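Uncovering old transom windows in a storefront office – do it now or leave the drop ceiling alone?

Old Buildings & Main Street board

Skunis

Hi all, long-time reader, first real post, so be gentle with me! We're a small bookkeeping office and we just signed a lease on the ground floor of an old brick storefront on Derisgate Street. It was a shoe store forever, then a tax place, then nothing. The landlord is a nice man who will let us do pretty much anything as long as we pay for it and don't touch the upstairs.

The room is one big open rectangle, deep and narrow, with the big display windows on the street side and one sad little window at the back by the restroom. The tax people put in a drop ceiling with those gray speckled tiles and it makes the whole place feel like a dentist's waiting room. I popped up a tile near the front to see what was going on up there (stood on a desk, don't tell my insurance person) and there are transom windows! A whole row of them, right above the display glass, running the full width. From the sidewalk you'd never guess, because they've been covered on the outside with painted metal panels. From the inside they're just dark and dusty and full of old wire.

So now I can't stop thinking about them. I want the light. My business partner wants to paint, put the desks in, and be open in April like we said we would.

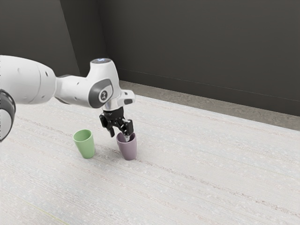
What I could see up there

The glass is the ribbed kind, little squares with lines in them that go different directions. Most of it looks whole to me. A few squares are missing and somebody stuffed the holes with newspaper, and one section near the door sags out toward the street a little. I put a tape on it from the floor and the top of the transom is at 131 inches, and the drop ceiling is hung well below that, so the ceiling has to move if we want any of it to show.

Above all that is the real ceiling, which is pressed tin, painted a color I'd call old mustard. Some of it is rusty at the back where I guess a pipe leaked at some point.

We got one contractor to come look. He was here for 20 minutes, mostly on his phone, and said we should leave it all covered up because
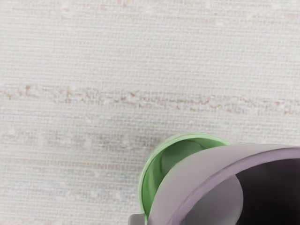
"you'll be heating the sidewalk." Then he priced it anyway: $3302 just to take down the front part of the drop ceiling and box in the edge where the rest of it stays. Nothing in there for the glass itself. He didn't look at the glass at all.

What I'd love to know from people who've been through it:

Is it crazy to only open up the front of the room and leave the drop ceiling in the back half? Will it look like we ran out of money?

Does the sagging section mean the whole thing has to come out?

And how loud is it going to be? There will be six of us, everybody on the phone in tax season, and right now the tiles do soak up a fair bit of sound even if they're ugly. Somebody at my gym told me to look at Holtex panels for the walls but I don't know a thing about them.

Thank you in advance! I'll read every word.
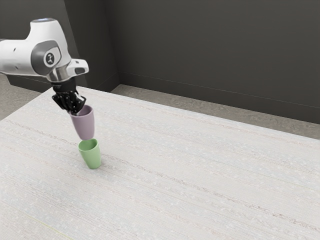 Leopold Danzer
Board regular, storefront restoration

Oh, you lucky thing. What you're describing sounds like prism glass. The ribs on the back of each tile bend daylight and throw it toward the rear of the room, and they were made for exactly your kind of deep, skinny store. People covered them up by the thousands once they got air conditioning and fluorescent tubes. Please don't let anybody throw a single tile in a dumpster.

Taking your points out of order. The sag first. A sagging section doesn't condemn the rest. These windows are built up in panels, with the tiles held together by thin metal strips, and each panel sits in its own opening. One can go bad while its neighbors are fine. The metal strips get tired or the putty around the outside fails, and the panel starts to belly. A stained glass shop can take out that one panel, lay it flat, fix it and add a bar across the back to stiffen it. Call a glass shop and skip the window company, who will quote you for new insulated units and look puzzled when you say no. Until it's been looked at, I'd keep people from lingering on the sidewalk under that section once the outside metal comes off. In fact I'd leave the metal on over that one panel until the glass person is standing there.

For the missing tiles, measure one of the good ones very carefully and write down the pattern (there are often tiny raised marks on the front). Salvage yards have them in boxes. They do vary by a hair from maker to maker, and a tile that's a hair too big is no use to you.

Half a drop ceiling: I did this in my own place and I like it. The trick is where you stop. Don't end it at some random spot where a tile happened to fall. Line it up with something, a column or the end of a wall or the front of the first private office. Then make that edge a clean vertical face, drywall, painted the same as the wall, and it reads like somebody meant it. You also get a handy spot up there to keep the ductwork. If your light is coming in high, I'd slope the edge up toward the front a bit so it doesn't chop the daylight off. Ask for that before he frames it, it's hardly any extra work at that stage and a real pain later.

On the tin, check for lead before you scrape, sand or even brush it. Mustard paint of that age, I'd assume the answer is yes until a test says no. You don't have to strip it. If it's sticking well, a cleaning by somebody who's trained for lead and a coat of the right paint over the top is a perfectly respectable end to the story. Find out about that leak too, before you spend a dime on paint.

As for heating the sidewalk – he has half a point. Single glass is cold. I put a second clear pane on the inside of mine in a wood frame that's held with turn buttons, so it comes off for cleaning. Forty dollars a panel in materials when I did it, and I did the labor myself on Sundays with the radio on. Leave it a little gap to breathe at the bottom or you'll get fog between the layers. And do go talk to your town's planning office. If Derisgate Street is in a historic district you may need a sign-off before you touch the outside metal, and there may be facade money going that your landlord has never bothered to ask for.
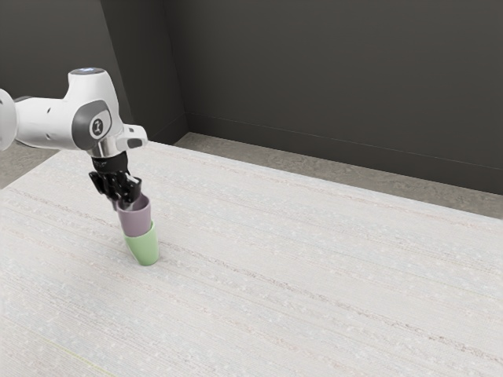
Moser

Agree with Leopold on the glass, but I'd slow down on the ceiling part. We opened up our whole front room and the noise was AWFUL. Tin over a hard floor with a big sheet of display glass on one side, you could hear a stapler from the back door. Six people on phones in there, you will go nuts by the second week.

We tried a rug, which did a little. Then we hung felt baffles in rows below the tin, running front to back so they don't block the light coming in, and that did a lot more. I've only seen Holtex in a friend's office, on the walls, and it seemed fine, but walls alone wouldn't have fixed ours. You want something soft up high as well. Leave the drop ceiling in over wherever the phones are going to be and put the waiting chairs and the printer up front in the pretty part.

Also $3302 for ripping out part of a grid ceiling and boxing an edge seems like a lot unless he's moving sprinkler heads or ducts. Did he say? Get it in writing what's included. I'd want two more bids.

Skunis

You two are wonderful, thank you. No sprinklers, but there is a duct right in the way that I forgot to mention, so maybe that's the price. I like the idea of the phones staying under the ugly tiles! There's a column 40 inches back from where I was picturing the edge, so I'm going to move the edge to meet it. I have a glass shop coming Wednesday and I'm calling the planning office in the morning. My partner has agreed to wait until we hear what the glass lady says, and is painting the restroom in the meantime.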